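2025-09-18, bench notes, equipment round

Budget spreadsheet is open again, so this is me thinking on paper before Eleni asks me what I want and I panic and say "another arm".

We do want another arm. Putting that down so it's been said. But I went back through the log to May, and the arm we've got was the thing holding us up on very few days. Mostly we were waiting on the gripper, or on the one wrist cable that still passes a continuity test whenever anyone is looking at it. Buying a second arm would let us wait on two grippers in parallel.

Where the quotes stand:

- **Iven** (fingers and linkage spares). Quote arrived, reads like a ransom note, but the lead time is 4 weeks and they'll sell pivots separately. Last round we had to buy the full finger set to get one pin.
- **Emthorpe** (aluminium extrusion, corner brackets, feet). Cheap, quick, fine. Minimum order of 300 dollars, which we'll clear without trying. They cut to length if you ask nicely and fill in the form, then fill in the other form.
- **Zelstead** (wrist sensor, second unit). No price on the website. No price in the first email either. I've been invited to a call to "explore our sensing journey". I'd like the price.

The Zelstead one matters most and I've got the least on it. If the current sensor goes, we stop. There's no drawer with a spare in it, whatever the asset register claims. The register also says we own 31 tripods, and I'd love to meet them.

Cables. Every year I leave cables off the list because they feel like stationery, and every year they eat the contingency. This time they get their own line: 1000 dollars, flex-rated, proper strain relief, labelled at both ends before they go anywhere near a robot. Eleni Stojanović reckons that's high. Eleni has also never had to lie under the table with a torch in her teeth, so I'm holding at 1000 and will act wounded if it's trimmed.

Sầm (our scheduler, for whoever inherits this notebook) needs a licence renewal as well. I'd happily drop it, except it's the only reason two projects aren't booked onto the same arm at the same hour. Keep. It comes out of software anyway, so it's somebody else's spreadsheet and somebody else's sighing.

Not asking for:

- a nicer workbench
- the mobile base -- lovely demo, no use for it that survives a second question
- new chairs, although I was told to "consider" them. Considered.

Order of priority if we only get part of it: sensor, cables, finger spares, extrusion. Arm goes on the wish list with a short paragraph so it's already written when money turns up at the end of the financial year with a week to spend it.

Still to do: get the Zelstead number in writing, even a bad one. Ask Iven whether the pivots come with screws or whether that's a separate adventure. Measure the rail lengths myself before ordering, as the drawing and the frame parted ways some time ago and the drawing hasn't been told.

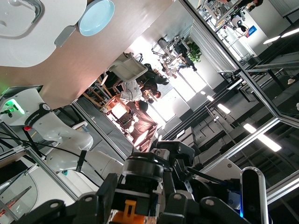 Eleni wants the draft before she does the travel budget, so the extrusion line stays as a guess until I've been round with the tape. I'll mark it in pencil and send her the rest.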